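Mon 23 October

I have been going through the airing cupboard this week. We had 61 pillowcases, towels and odd sheets for two beds, and most of them hadn't been used since we moved.

Anything thin in the middle went in the rag bag. Faded but sound cotton I kept, and the patterned pieces are going to Bhavana for her quilt. She wants stripes, and pink if I can find it.
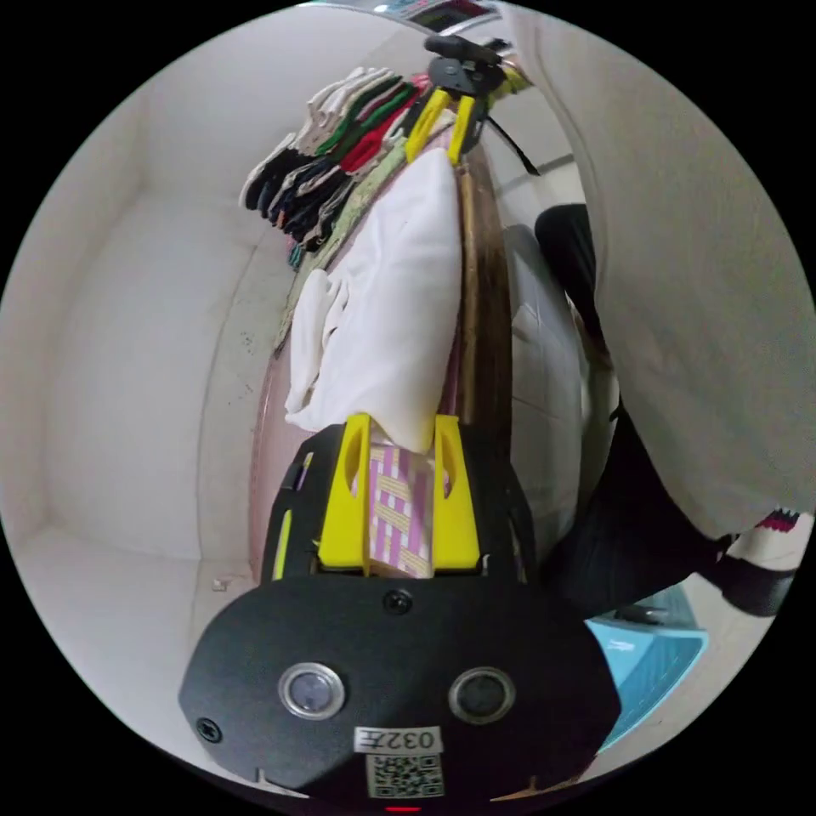 ## What is left

Four sheets, eight pillowcases and the good towels. The door shuts now. Next job is the blankets, which Mohandas says he will do at half term.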